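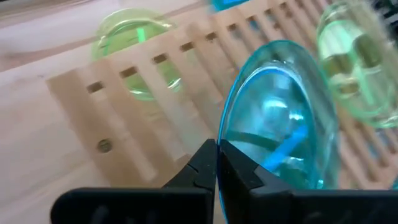
Uma leitora me escreveu dizendo que eu falo de petróleo como quem fala de futebol, e que queria saber, afinal, o que muda na vida dela quando um campo velho troca de dono.

Adorei a pergunta! Passei o sábado inteiro pensando nela, entre um café e outro, e resolvi responder com calma.

Início > Blog > Energia e arredores

Sobre | Arquivo | Leituras | Contato

O que acontece quando um campo maduro troca de mãos

Campo maduro é aquele que já passou do auge. A produção cai ano a ano, sai cada vez mais água junto com o óleo, e a empresa grande que o descobriu começa a olhar para outro lado (para o mar profundo, quase sempre). Aí aparece uma operadora menor, compra os poços e tenta tirar deles o que a anterior deixou. Eu acho essa parte do setor fascinante!

O caso que acompanho mais de perto é o da Brirmont, que assumiu 39 poços em terra, 9 deles parados havia anos. O plano é bem pé no chão: trocar bombas, limpar as colunas, rever a injeção de água e voltar a produzir onde ainda compensa. Tem poço ali que rende dois barris por dia. Dois! Para uma gigante, isso nem entra na conversa. Para uma operadora enxuta, com a equipe morando perto e a oficina na cidade vizinha, pode fechar a conta.

E é aí que entra a pergunta da leitora. Quando um campo desses volta a funcionar, o movimento aparece primeiro na pousada, no restaurante de beira de estrada, na empresa de caminhão-pipa. A Ningate, que faz manutenção de bombas, abriu um galpão na região e está formando soldadores por lá mesmo. Depois vêm os royalties da prefeitura e a parte que cabe ao dono da terra onde está o poço, dinheiro que muita família do interior já tinha riscado do orçamento.

Claro que existe o outro lado. Poço velho precisa ser fechado um dia, com cimento, inspeção e área recuperada, e isso custa caro. Quando leio um contrato de venda, vou direto à cláusula de abandono: quem paga, quando, com que garantia. No projeto Birhane, que estudei no ano passado, essa parte ocupava um anexo enorme, num documento de 500 páginas, e foi a leitura mais proveitosa que fiz sobre o assunto. Recomendo a qualquer vereador de cidade produtora (com bastante café).

No próximo texto quero falar da água que sobe com o óleo, que a Dristex anda tratando para reinjetar. Já estou com o caderno cheio de anotações!

Posts relacionados

Royalties: para onde vai o dinheiro do município
Cavalo de pau, essa bomba teimosa
Glossário de campo para curiosos
Por que o gás de poço velho ainda interessa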